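Turham House Residents' Association
Minutes of the monthly meeting, 25/05/2026, ground floor lounge

1. Minutes of the April meeting
Agreed with one correction. The bill for the hallway lights was from Kuzmenko, not Prarthorpe.

2. Laundry room
The second dryer is back in use. Residents are asked to clear the lint filter after every load. The notice on the door is out of date and will be replaced.

3. Guest room wardrobe
The meeting went through the state of the guest room on the second floor. The wardrobe is white inside, back and sides, and clothes are hanging in it. Some of these have been left by past guests and have no name on them. Agreed that anything unclaimed after 28 days goes to the Ustia thrift store.

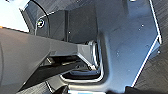
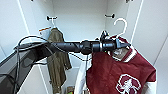
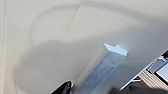 It was asked whether a second rail could go in lower down for children's clothes. Most present felt that long coats need the full drop – no change for now. A request for more hangers was agreed, all of one kind, up to a cost of $200 together with new bedding for the room. Two quotes to be brought to the next meeting.

Guests staying longer than 3 nights should be told that bed linen is changed once a week. The wording on the booking form will be updated.

4. Guest room bookings
Bookings for the summer are well up on last year. Agreed that no household may hold more than 2 weekends at a time until the end of August. Keys are still coming back late, and the deposit will stay as it is.

5. Storage cages
Prarthorpe has offered to repaint the cage doors in the basement. Price to be confirmed. Bikes without a tag will be moved to the rack by the back door.

6. Any other business
The recycling pickup is now on Thursdays. One complaint about noise on the stairs late at night – a reminder will go in the newsletter.

Next meeting: same room, date to be posted on the board.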